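Bands should go back to playing their records in order, start to finish, and they should do it in small rooms. I have held this view for years and the Hyun show in November made me want to write it down.

Hyun played the Ziturton, a club that holds 200 people if they don't mind standing close. They played all of their second album, Bustden, with the long quiet track left where it belongs. Most bands would cut that track. It runs past the point where people start checking the time, and it has no chorus. But the song after it only works if you have sat through the quiet one first. When the drums came in, the whole floor moved.
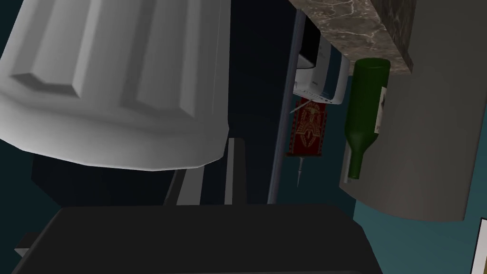
OPINION / LIVE MUSIC

The usual set list is built like a sampler. You get two new songs, the old single, something slow, then the other old single. I understand why. At a festival you have 40 minutes and a field full of people who came for somebody else. A club crowd is different. They bought a ticket with your name on it, and most of them own the record. They can handle track six.

I saw Isari in an 800-seat theater the spring before, and they did the sampler set. It was well played and I remember very little of it. The songs came from four albums, with four different guitar sounds, and the band spent a lot of the night retuning. People talked through the gaps. By the end I wanted to go home and listen to one of those albums in full, so I did.
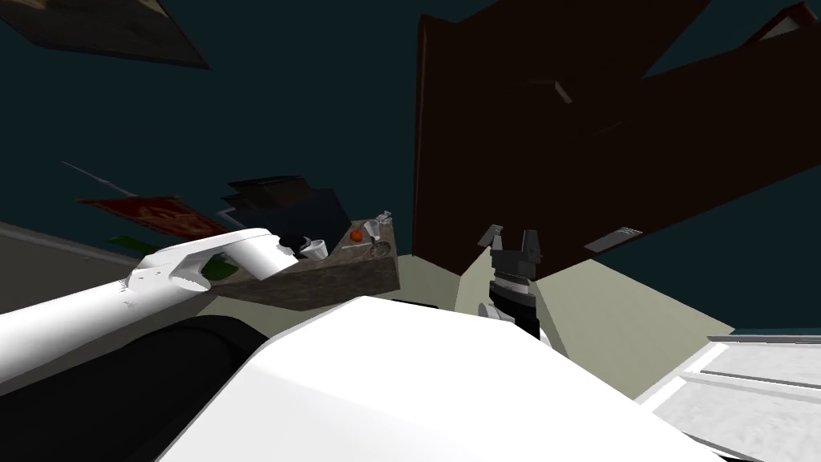

Jussara Aguiar wrote in after I made this case in a shorter piece, and she disagrees. Her point is that a full album show kills surprise. If you know what comes next all night, she says, you might as well stay on the couch, and the bands that do it are usually selling nostalgia at a higher price.

She is right about the price. Anniversary tours cost too much, and I skip most of them. I'm less sure about surprise. I knew every song Hyun was going to play and I still didn't know how they would get from the third to the fourth, which on the record is a hard cut. They held one note on the bass and let it go sour for a minute or so. I'd pay to hear that again. 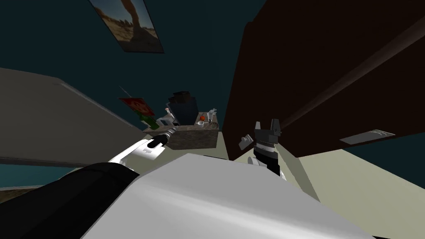
Track order matters, on record and on stage.

New records deserve this more than old ones do. Play the thing the month it comes out, while the band is still nervous about it, and save the old single for the encore.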